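Open afternoon at Stoltberg: tea, carpets and a machine that tidies

I had been promised a look at the future of housekeeping, and the future of housekeeping keeps its visitors waiting in a corridor with a plate of dry cookies. Stoltberg is a guesthouse company. It runs old-fashioned houses with old-fashioned sofas, and in April it opened one of them for an afternoon so that people in the trade could see what it has been doing with robots. Thirty of us had signed up. The cookies had been bought for fewer.

Our guide was Malou Lykkegaard, who ran housekeeping on two floors before the robot came and now runs housekeeping on two floors plus the robot. Her title got longer. I asked if her pay had done the same and she said we should move along to the sitting room.

The sitting room is where the thing earns its keep. Guests come down in the evening, blow their noses, drink something and go to bed, and in the morning someone has to deal with what they leave on the coffee table. For years that someone was whoever had the early shift. The job now belongs, at least on paper, to two white arms and a great deal of patience.
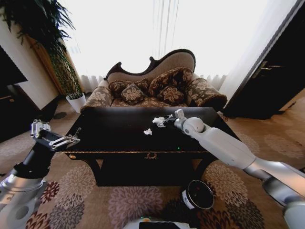

Paper pickup in the sitting room, Stoltberg open afternoon.

I've cleaned hotel rooms myself, a long time ago, and I can clear a table of tissues without breaking stride. So can everyone on Malou's staff. Speed, she said, was a question for visitors. What the staff wanted to know was who would be standing next to it, and for how long, and whether that counted as a break. (It doesn't. They asked.)

The first weeks sounded like having a new hire who never asks where the bathroom is but has to be shown what trash looks like. A crumpled tissue is trash. A folded napkin with a phone number on it may be the most important object in the building. Malou's people ended up writing a list of what may be touched and what may not, and it was the first time anyone had put the job on paper. She's prouder of the list than of the machine, I think. It covers earrings, crossword pages and anything with handwriting on it. 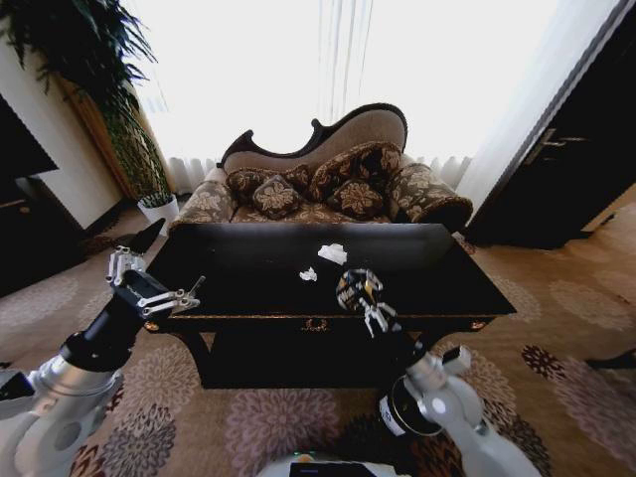 Then there is the furniture, which was chosen by somebody who loved curves and had never pushed a vacuum cleaner. Stoltberg looked at replacing it with something plainer and decided against it, on the grounds that people book the place for the sofas. So the sofas stayed and the staff adjusted. Cushions go back in the same spots every night now. The coffee table gets polished less often than it used to, or so I was told. It could have fooled me.

Aksel Hjaltadóttir, from the early shift, gave the least rehearsed talk of the day, leaning on a door. Aksel used to start with the sitting room and finish with the breakfast dishes. The order is reversed these days, and mornings are spent half in the kitchen and half listening for the robot to need something. The bending is less, the walking back and forth is more. Aksel's knees approve and Aksel's shoes do not.

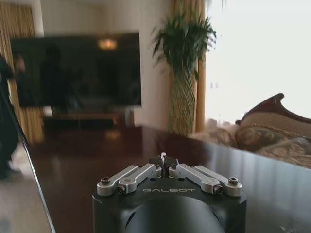

We had a long detour about schedules, which I enjoyed more than I should have. The early shift used to be handed out by seniority, meaning the newest person got it. Now it goes to people who have done the training, and the training turned out to be popular, so there's a small fight over getting up before dawn. I've worked in four hotels and never seen that.

Bottles came up over the second round of tea. They're next on the list of chores, and the staff are divided. An empty is simple enough, but guests leave a last mouthful and come back for it, and then they want to discuss it at the front desk. Malou would like the rule to be that a person decides and the machine carries. The company would like the rule to be shorter.
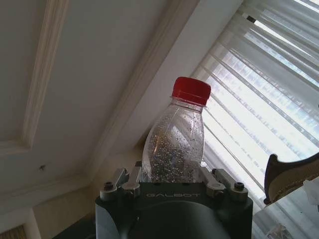

Aksel's view was that carrying is the part anyone would happily give away, and that deciding had better come with a raise, since it used to be thrown in for free. There was some laughter at this, mostly from people who don't sign the checks.

On the way out we were each given a folder with a price sheet for the training course and a feedback form. I wrote that the tea was good and that more of the talking should be done by the early shift. Then I looked for somewhere to put my napkin, lost my nerve, and took it home in my coat.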